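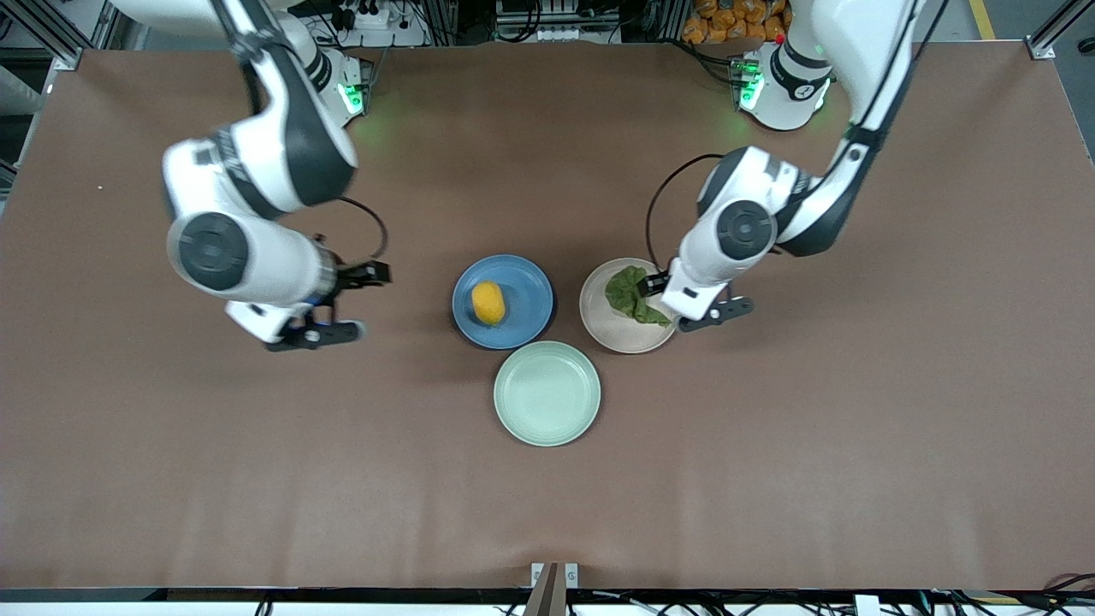

Figure 7. Blue plate and cream plate on the tabletop, with the corn on the blue plate and the greens at the cream plate.

Section 4: Setting Out the Plates and Play Food

This section covers the Wovville table set, from the storage tray to a table that is ready for use. It applies to the standard set and to the Okolard add-on pack. If you have not put the table together yet, go back to Section 3 and finish tightening the legs first.

Before you start

Check the contents of the tray against the packing card. The standard set has 13 food pieces, and the add-on brings the total to 16. Plates are packed separately in the flat sleeve under the tray. Remove the paper sheets between the plates and keep them if you plan to store the set for a long time.

Wipe the tabletop with a soft cloth. Light scuffs in the matte finish are normal and do not affect use. Do not try to polish them out - polish leaves shiny patches that cannot be removed.

Placing the plates

1. Stand at the long side of the table with the Jistora label facing you. The label is under the edge.

2. Lay the plates face up near the center of the table. Keep them in one group, but leave enough space between the rims to get your fingers under each one.

3. Press lightly on the rim of each plate. If a plate rocks, lift it and check for grit or a leftover piece of packing tape.

4. Leave a clear strip along all four edges of the table. Plates set near an edge are easily knocked off by a sleeve or an elbow.

Note: The plates do not have a fixed order. The activity cards use color names only, so a card that says "blue plate" works wherever the blue plate happens to be.

Placing the food

5. Take the corn out of the tray and lay it on its side on the blue plate. It may roll a little before it settles.

6. Pick up the leafy greens by the thick end and set them down at the cream plate. Spread the leaves with your fingers if they were flattened in the tray. Do not pull on single leaves.

7. Add other pieces as the activity card calls for them. Return anything you are not using to the tray.

Caution: Small parts. Food pieces from the Okolard pack are not suitable for children under three.

Caution: Play food is not edible. Do not put real food on the same plates during an activity.

Changing the layout

To move a round piece, take it off the plate first, move the plate, then put the piece back. Sliding a loaded plate across the table tends to send the corn over the rim. Greens can stay where they are if the plate is only being turned.

If a card asks for a sorting activity, start with all the food in the tray and the plates empty. Cards marked "share" start with the food already out.

Cleaning

Wash the plates by hand in lukewarm water with a little dish soap. Food pieces should be wiped with a damp cloth and left to air dry - do not soak the greens, as water gets trapped between the leaves. Let everything dry fully before closing the tray lid.

Storage

Stack the plates in the sleeve with the largest at the bottom. Put the greens in last so that nothing presses on them. Keep the tray away from heaters and direct sun.

Replacement parts

Single plates and food pieces can be ordered from Carroll, the parts supplier for this set. Quote part list 2,916 and the color of the plate you need. Packing cards and activity cards are on the same list.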